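Workshop notebook, November 2019
Tistdale bench: old desktops, dust and noise
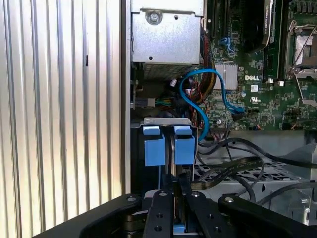

What do we do first with a machine that shuts down under load? Clean it, then run it for 27 minutes with the side off and write down the fan speed before changing any parts.

Murdo's list for the accounts office is down to 18 machines. Number 151 was the worst, fan sitting at 3,628 rpm with only a spreadsheet open. Took the cooler off, old paste had gone to chalk. Cleaned both faces, fresh paste, refitted. Quieter on the second run but I want a longer test before it goes back upstairs.

Prodromos thinks the carpet in that office is half the trouble. Have asked if the desktops can go up on the desks. No reply yet.

Hartono sent the wrong filters again, too wide by a finger. Kept two to cut down, rest are boxed for return.

To do: order paste, find the long screwdriver, relabel the spare drives. Machines for Ekia can wait till December.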